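4.2 Simulated bin task and gripper comparison

The second set of trials moves the comparison from the open tabletop to a confined pick. The target is a small red object at the bottom of an open box, and the gripper has to enter from the top. Reaching into a box puts two demands on the end effector that the tabletop trials did not. The outer width of the opened fingers has to fit between the walls, and the wrist has to stay close to vertical while the tips are below the rim.

All trials were run in the Watalness simulator with the room model described in Section 3. The physics step and the contact settings were kept the same for both grippers. The position of the box was fixed, and the starting position of the target was drawn from a list that was shared by all conditions, so that each gripper met the same set of starts. 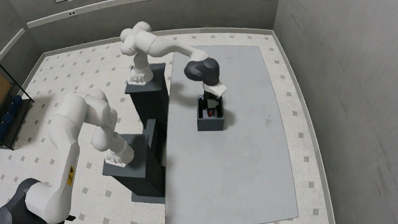 Figure 4. Overview of the bin task, with the black gripper pointing down into the box and the second arm beside the table.

Two grippers were compared. The Iltosora is a parallel design with short fingers and a wide palm. The Brilach is a linkage design with longer fingers, and its tips move along a shallow arc as they close. Each was tested with two controllers: the position controller from Section 3.2, and the Lindqvist compliance controller, which lowers the lateral stiffness of the wrist once a side load is detected. This gives four conditions and a total of 2000 attempts, divided evenly between them.

An attempt begins with the gripper held above the table at the ready pose. The arm moves sideways until the tool axis is over the estimated target center, opens the fingers to the preset width, and descends. The preset width was tuned once for each gripper and then left alone. An attempt is scored as a success if the target is raised above the rim and held there until the end of the time limit. Wall contact during descent does not end an attempt, but it is logged.

Position error at the ready pose was small in all conditions and had no clear effect on the outcome. The estimate of the target center mattered more. It comes from the room camera alone during the sideways move, and the box walls hide part of the interior from that angle.

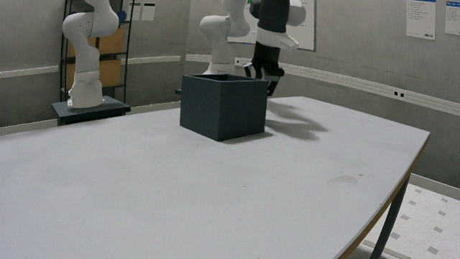
4.3 Wrist view and final correction

Once the tips pass the rim, the controller switches to the wrist camera. The fingers take up a fixed part of this view and are masked out. The remaining pixels are thresholded on color, and the centroid of the largest region is used to compute a sideways correction, limited to 11 mm per attempt. No correction is applied after closing begins.

Shadow inside the box was the main source of error at this stage. With the longer Brilach fingers, the palm stays higher and more light reaches the floor of the box. With the Iltosora, the palm darkens the target late in the descent, and the thresholded region can shrink toward one side. The correction then pulls the tool off center – in 27 attempts, far enough for a fingertip to come down on top of the target.
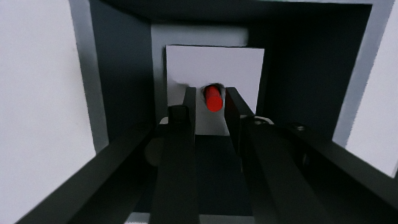
Why was the wrist correction not left running while the fingers closed?
The moving tips change both the mask and the shadow from one step to the next, and in early tests the centroid followed the fingers more than the target. Freezing the correction before closing gave steadier results with both grippers.

Over the full set, the two Brilach conditions together produced 974 successes out of their 1000 attempts. The Iltosora conditions scored lower under both controllers, and most of the difference came from starts where the target lay close to a wall. The compliance controller reduced the peak wall force for both grippers, with a slightly longer descent as the cost. It did not change the order of the two grippers in any part of the box. Section 5 repeats the comparison with the box rotated on the table.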